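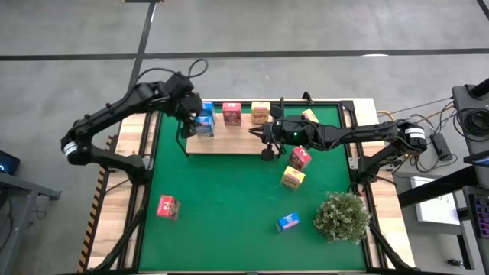

tinlid wrote:
Not convinced by sorting by colour. It looks tidy for as long as the person who did it is standing there. Then someone wants the blue one, pulls it out, and you've got a hole.

marrowfat wrote:
You'd have a hole whichever way you sorted them. At least with colour I can see which one has gone. We run a breakfast shelf in the hostel at Kovatport, small boxes only, and I gave up on alphabetical after one March.

tinlid wrote:
Who was doing it alphabetically?

marrowfat wrote:
The previous manager. Froot Loops under F, Corn Pops under C, Rice Krispies under R. Guests don't read a shelf like an index, they look for the yellow one.

half_a_crumpet wrote:
I'll argue with both of you. The trouble is standing them up. A small cereal box is narrow, it leans if you breathe on it, and once one leans the lot goes. I had them upright on a Jella shelf, the 31 cm one, and every morning there was something on the floor. The Jella leaflet says the lip "keeps packets secure". The lip is 3 mm. I measured it.

marrowfat wrote:
Mine stand up fine. Pack them closer.

half_a_crumpet wrote:
Then nobody can get a finger in to take one out. I've watched people try.

Here's the green table with the boxes stood on it, and the plant that everyone has an opinion on.

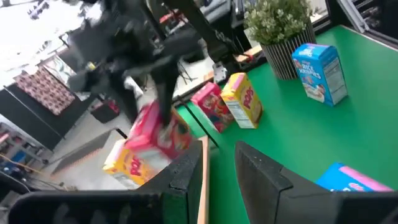 Re: Upright or flat?

Pirow_fan wrote:
Upright, if you want people to see what they're getting. The front is the bit with the name and the bowl on it. Lay a Rice Krispies box down and you may be showing the nutrition panel, and I've never met a child who chose breakfast off that.

tinlid wrote:
You would say upright, you've got the Pirow dividers. They cost more than the cereal.

Pirow_fan wrote:
They were in the sale. And they work.

tinlid wrote:
They work on the wide shelf. On a short board they eat the space you bought the board for.

saltcellar wrote:
Two shelves, one colour each, is the only version of this I'd trust. Red on one, yellow on the other, and the blue ones can have their own place. I don't care if the bottoms line up. 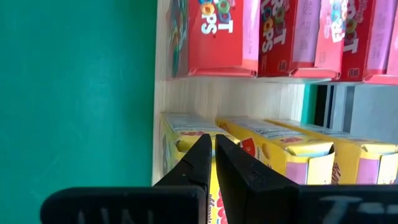 Froot Loops in one row, yellow boxes in the other, shelf board between.

half_a_crumpet wrote:
I do care if the bottoms line up. One of those reds sits a bit lower than its neighbour and it's all I can look at.

saltcellar wrote:
That's a you problem.

marrowfat wrote:
Where does the plant go in all this? I like a bit of green near food, but I'd keep it off the shelf itself. Compost gets everywhere.

tinlid wrote:
Keep it off the table too. It takes up the spot where you'd put the boxes waiting to be sorted.

half_a_crumpet wrote:
Stacked flat by colour, then. This is what I've been on about. Blue, red, yellow, printing still showing on them, and a single shelf does the job. There's a blue left over down by the plant and I've no strong feelings about where it goes. 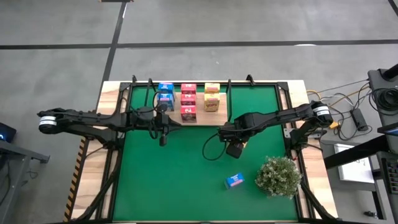

How high would you stack the small boxes before it gets silly?
Three. Past that people pull from the middle and the top ones slide off.

Pirow_fan wrote:
So you'd rather they dug for the bottom one? Sounds like more mess.

half_a_crumpet wrote:
They're all the same cereal in a stack. Take the top one.

Pirow_fan wrote:
And the one at the bottom goes out of date. Lovely.

half_a_crumpet wrote:
Fair. I turn the stacks over when I restock. Mostly.

Comments (3)

oatcake: We tried the Asadi method, everything tipped into one basket. It took 30 seconds to fill and the boxes looked battered by lunch.

grumbling_in_kovatport: All this over a shelf. Put the kettle on.

tinlid: Still don't like colour.

Contact us | Copyright Shelf & Larder Forum | Over 2,000 members | Back to top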